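BOLETÍN DE LA ASOCIACIÓN DE VECINOS LEDESMA

Compostaje: lo que hay que saber antes de que llegue el frío

Va rápido porque cerramos el boletín esta noche. Los cajones de la calle de atrás ya están abiertos otra vez, los 2. El de la izquierda recibe, el de la derecha madura y no se toca. Insisto: no se toca. En agosto alguien echó media sandía en el de la derecha y hubo que sacarla a paladas, con las avispas encima.

Qué se puede echar: peladuras, posos de café, cáscaras de huevo (machacadas, por favor), hojas secas, cartón sin tinta brillante. Qué no: carne, pescado, pan en cantidad, arena de gato aunque el paquete diga que es biodegradable. Tampoco las bolsas "compostables" del supermercado, que tardan una eternidad y acaban enredadas en la horca.

Falta material seco. Mucho. Si tenéis hojas, traedlas en saco y dejadlas al lado del cajón, no dentro. Por cada cubo de restos de cocina, dos de seco por encima. Ya sé que parece una exageracion pero el verano pasado olía hasta en el portal 25 y las quejas me llegaron todas a mí.

Borghild Kvam trae la criba grande de Skodwood la semana que viene. Cribamos por la mañana, hasta que se acabe. Guantes cada uno los suyos. Si alguien tiene carretilla con la rueda hinchada, que avise, la nuestra sigue pinchada desde primavera.

Reparto: salen unos cuantos sacos, primero los que se apuntaron en la hoja, luego el resto. Máximo dos por casa. Para macetas mezcladlo con tierra, una parte de compost y tres de tierra, que solo quema las raíces. A Shalini Sachdeva se le fueron así todos los geranios del balcón y todavía me lo recuerda.

Los cubitos de cocina con tapa están a 700 céntimos, o sea siete euros, no sé por qué lo puso así Zurnberg en la factura. Quedan en el armario del local. El dinero en el sobre, con el nombre.

Ah, y las lombrices. No hace falta comprar, vienen solas si el montón está humedo como una esponja escurrida. Si veis mosquitas de la fruta, más hojas y ya está. Si veis ratones, llamadme, no lo pongáis en el grupo a las once de la noche.

Dudas, en el local o en el buzón de la entrada. El correo lo miro tarde.
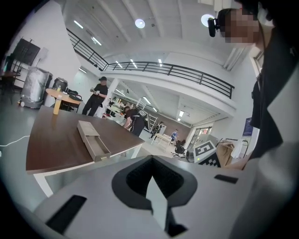 Cambio de horario de la biblioteca

Desde el October 2, 2026 no: desde el 2 de octubre de 2026, abierta solo por las tardes. Las devoluciones, por la ranura de la puerta.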